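Blog > Student projects > Robot club

What we learned with the kitchen table task

Reading time: 3 min
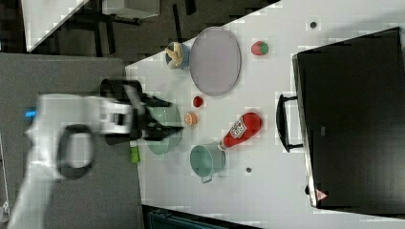

The arm over the pale green bowl, with the banana in its blue bowl further back.

I promised in December to write more often about our robot club in Bragança, and then I did not write at all. Sorry to the two or three people who asked me. Now we have something to tell, so I try to do it properly.

Our project this term has the name Bovora. Thibault Bodin proposed it and the name has no meaning, he only liked the sound. The task is simple to explain: the arm must take an object from the table and put it where we ask. My grandmother asked me why this needs a whole team of students. After some weeks with it I can give her a long answer.

The first difficulty is the bowls. A bowl has a thin rim, and the fingers must come down with one on the inside and one on the outside. When the height is wrong by a little, the finger pushes the rim and the bowl slides away. Séverine Perrin wrote the part which slows down the arm before it touches. In her first version it became so slow that we could go for a coffee during one grasp. Now it moves fast until it is near and only then it slows down, and I find this much nicer to watch.

The second difficulty is that we like to put many things on the table. At the beginning we practised with one bowl alone and we were very proud. Then Randi Blomqvist, who is our teacher, said that a kitchen never looks like this, and she was right. So now there is also a plate, a tomato, a strawberry, a ketchup bottle lying on its side and a small pot with a wire handle. I do not love this handle. It is thin, and our program often does not see it.

We made 300 attempts with the old settings and wrote every one in a shared table. It was boring work, but I recommend it to other clubs. Before that, each of us had a different opinion about which object was the worst. I was sure it was the bottle. In our notes it was the small cup, because it stood so often close to the edge and the arm had to approach it from a bad angle.

Hugo Cantero is now changing the order of the tasks, so that the arm takes first the things which are in the way of others. I do not understand all of his code yet - he uses very short names for everything - but he has promised to write comments.

For the next weeks we want to repeat the bowl task 100 times with the new settings, with the objects in different places each time. Solange Aubert will choose the places, as the rest of us always put the bowl where it is easy. I will write the results here, also if they are bad.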